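Ostora wrist camera kit – sample set

A small set of clips recorded with the Ostora wrist camera kit, for anyone deciding whether the kit suits their own arm. Tested by Satish Tripathi with a two-finger gripper.

Contents
390 clips, split into 6 folders by task. The cloth folder has 130 clips, most of them around 20 seconds long. Each clip comes with a text file giving the task name and the gripper opening. 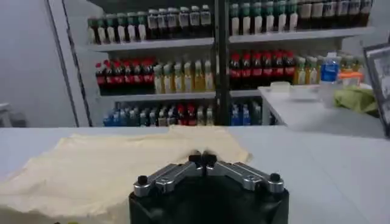

Cloth folder: fingertips together over the table, beige cloth to the left.

Known problems
The mount can work loose on long runs – check both screws after every 100 clips. White tabletops may come out slightly grey under room lighting. Gripper opening is logged as a percentage, with 100 as fully open.

Not included
Arm joint positions and sound. The Helton mount fits the same bracket, but we haven't tested it.

Last updated June. Send corrections to Satish.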